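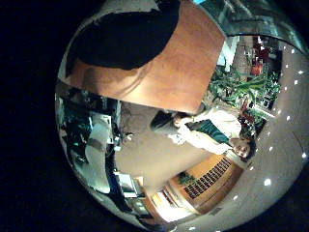 Search the archive Go

Re: [stiltside-plants] The planting along the railing
2021-08-18
By Jacqueline Chevalier

Marta Semeniuk wrote:
> Has anybody been by the hall at Visville lately? I got a budget of 300
> dollars for the greenery and I'd love to know what does well indoors up
> against a rail like that. My own corner at Dremance is one sad fern.
> Also, are the red ones real?

Hi Marta, hi all,

I was in there with a friend and we had such a nice time by the plants! I'm a sucker for anything leafy indoors, and this lot is really full — long pointed leaves fanning out every which way, and the red flowers tucked in among them. I didn't get close enough to poke one, so I can't swear they're real, but I'm choosing to believe. 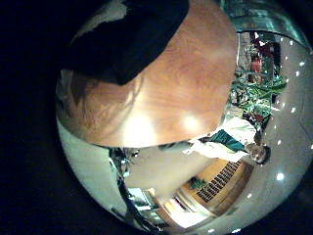
Reading time: 2 min | 300 words

What I like is that it's all bunched together. My first try at home (back in January, bad idea) was one pot here and one pot there, and it looked like a waiting room. Then I shoved the whole bunch up against the stair rail and suddenly it was a garden. So if you've got 300 to spend, I'd go for plain green first, lots of it, and just a little red. Bondarchuk's had the big pots for 60 each last I looked, so maybe get one of those and fill in with small ones.

Check your ceiling lights too. The little round recessed kind look great but I still wouldn't trust them to keep anything flowering, so put the fussy stuff closest to the glass if you have any. And turn the pots! Mine all lean like they're trying to leave.

I can bring cuttings to the next swap if you want some. Let me know how much room you have, and do NOT throw out the fern.

Jacqueline

Comments

leafpile: Sixty for a pot?? I got mine at a yard sale.

Marta S.: Yes please to the cuttings! Fern is staying, I moved it next to the window.

old_trowel: Second the advice on turning them. I do it when I water.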